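Lecture 5: Laundry as a Test Case for Household Automation
Course notes, Service Robotics. Instructor: Jadwiga Ostrowski

These notes cover the second half of Wednesday's lecture. Read them alongside the handout on rigid-object grasping. The notation is the same, but most of the assumptions made there no longer hold.

1. Why laundry

Washing and drying were mechanized long ago. What remains manual is everything between the machines and the closet: unloading, sorting, folding, stacking, carrying, putting away. Each of these is easy for a person and hard to specify for a machine. A mug has a pose that six numbers describe. A shirt dropped on a chair has no such description of any useful length, and two shirts dropped the same way will not land in the same shape.

Three terms used in the rest of the course:

State: the full shape of the garment, including the parts hidden under other parts.
Configuration class: a coarse label such as heap, hung, flat, half-folded, folded.
Canonicalization: any sequence of actions that takes a garment from an arbitrary state to a known one, normally flat or hung from two known points.

Most published folding systems spend more time on canonicalization than on folding. Once a garment is flat and its outline is known, the folds themselves can be close to open-loop.

2. Perception

Contrast between garment and support surface is the first thing to check in any test setup. Bench demonstrations tend to use a dark table and a bright towel. Homes do not cooperate. Segmentation by color fails when the two are close, and depth does not always rescue it, as a thin fabric layer may rise only a few millimeters above a soft cushion whose own surface is uneven. Strong daylight from one side adds a further problem: exposure set for the window loses detail in the cloth, and exposure set for the cloth loses the window.

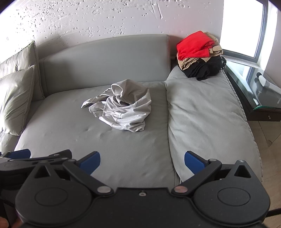 Figure 5.1. Light gray garment in a heap on a light gray sofa, two-finger gripper open in front. Folded stack at right.

Consider the two targets in Figure 5.1 separately. The gray garment differs only slightly in color from the seat, and the useful cues are its folds, its seam lines and a faint sheen. One end is twisted and resembles a sleeve, but a planner should carry that as a hypothesis until a second view or a lift confirms it. The stack on the right cushion is easier to segment, with red over beige over black. It is harder to move. A pinch on the top layer may not take the red garment alone, and the beige one already protrudes on one side.

3. Grasping and folding

A parallel or linkage-type two-finger gripper can pick up almost any garment. Picking it up at a chosen point is another matter. Common failures:

a. Multi-layer grasp. The fingers close on more layers than intended.
b. Support grasp. The fingers catch upholstery along with the cloth. This is frequent on sofas and beds and rare on tables.
c. Slip during lift, mostly with smooth fabrics.
d. Correct grasp, wrong point. The lift succeeds and the next step fails.

Failure (d) is the expensive one, as it is usually detected late.

4. Where things stand

The class data set has 1767 attempts made with the Stando arm pair, each starting from a heap. Of these, 754 ended in a fold that the grader accepted. Towels account for a large share of the successes. Long sleeves account for a large share of the rest. The limit was 10 minutes per garment, and an adult needs well under one.

The Plorkwood and Sistus systems discussed in class both do better than this, but both start with the garment already spread on a table. That is a reasonable engineering choice for a commercial laundry, where a worker feeds the machine. It leaves out the part of the job a household would most like to hand over.

The working answer to the question on the syllabus – can machines do this chore yet – is therefore yes for flat rectangular items on a prepared surface, and no for mixed clothing on furniture. Stacking onto an existing pile sits somewhere between the two and has been studied much less than folding.

5. For next time

Read the Wang handout, sections 1 to 3. Write one page on how you would plan a first grasp on the heap in Figure 5.1. State which cue you rely on, what the gripper does if it closes on the cushion, and how the system finds out that it has.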